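Skarkton Talks Night: one long evening or two short ones?
Community Events board, 8 replies

nodivine_nell
Hello all, and sorry in advance for the length of this! We've got the upstairs hall at Arklow House for July and the speakers are nearly settled, which is lovely. What isn't settled is the shape of it. Last year we ran eight talks in one go, and by the seventh I could see people quietly putting their coats on. I'd like to split it over two evenings this time. Four talks each, a proper break, tea and something to eat in the middle.

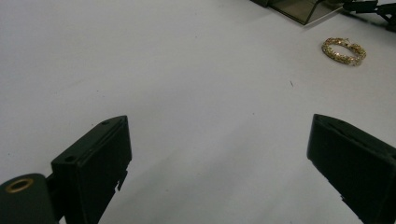

The hall has said yes to either, so it really is up to us. I do worry a bit that people will pick one evening and skip the other, and then the second lot of speakers get a thin room.

slanina_road
One evening, please. I come in on the bus from the far side of Slanina and I can manage it once, but twice in a week is a lot to ask. I'd sooner you had six talks and let them breathe.

Tealeaf809
Oh, I'm the opposite, I'd love two! My mum came last year and was worn out by the interval, bless her, and she missed the beekeeping talk, which was the one she'd come for.

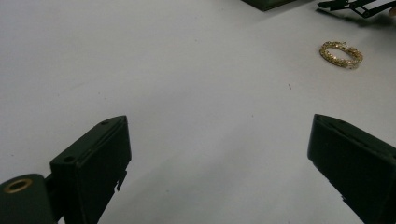 White table, both fingers wide apart

marrowfat
Could we talk about the theme as well? "Starting Again" is a nice idea but it was very nearly last year's. I know the posters are half done. Still, I think the speakers would thank us for something looser.

nodivine_nell
Fair point, marrowfat, though two of them have already written to the theme and I'd feel awful asking them to change it now. Could we keep it and just not be strict?

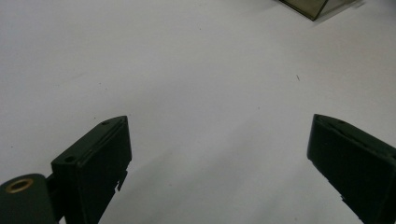
Open gripper over the tabletop

slanina_road
Fine by me. I don't think anyone in the audience minds about the theme, they come for the people.

marrowfat
I mind! But I'll give way on that if we can stream it. We had 700 views last time, and that would help anyone who can't do both evenings.

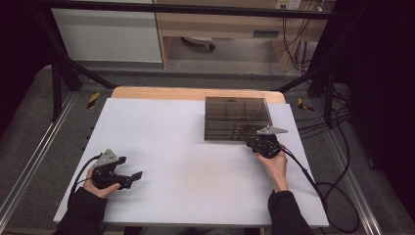

Two grippers, the white board and the smoky-brown box

Tealeaf809
Yes to streaming. Mum would watch from her armchair.

nodivine_nell
Right, I'll ask the speakers which evenings they can do and come back here with what they say. Doors at 7 whichever way it goes, and slanina_road, I'll ask around about a lift for you.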